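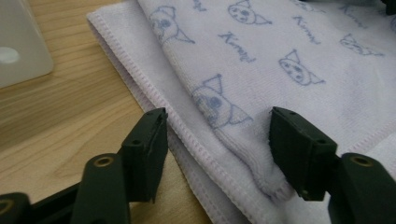 Towel Collection Opens Again at Irkarberg Hall

The hall in Irkarberg will again collect clean towels for the night shelter in Prasau. The collection starts in October, and people can bring their towels every evening until the doors close at eight.

Last winter the residents gave 400 towels. The shelter has 32 beds and must change its linen often, so the stock was finished before spring.

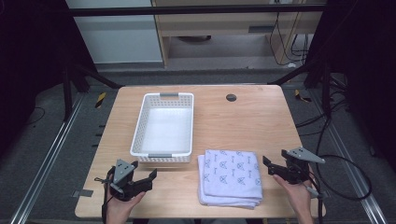 The shelter asks this year that all towels arrive already folded. Ebenezer Baidoo, who receives the deliveries in Prasau, explained that his team lost many hours last year with sorting bags. Towels should be folded in several layers, to make a thick bundle like the lavender one on the table, and then put in a basket. Patterned towels are welcome as well as plain ones, and a small print such as the one on this towel is no problem. Bath mats and torn pieces cannot be taken. 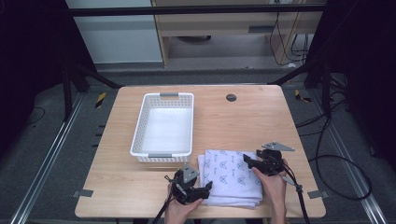

Small hand towels are needed too, but they should be kept apart from the big ones. If you have no basket at home, you can borrow one at the entrance and return it within 5 days.

The transport is paid by the laundry company Zetamska, which also offers to wash towels that have been stored for a long time. These should be given separately, with a note.

Sang Lưu is responsible for the collection at the hall and answers questions on extension 3242. Larger amounts, for example from hotels, should be announced to her one day before.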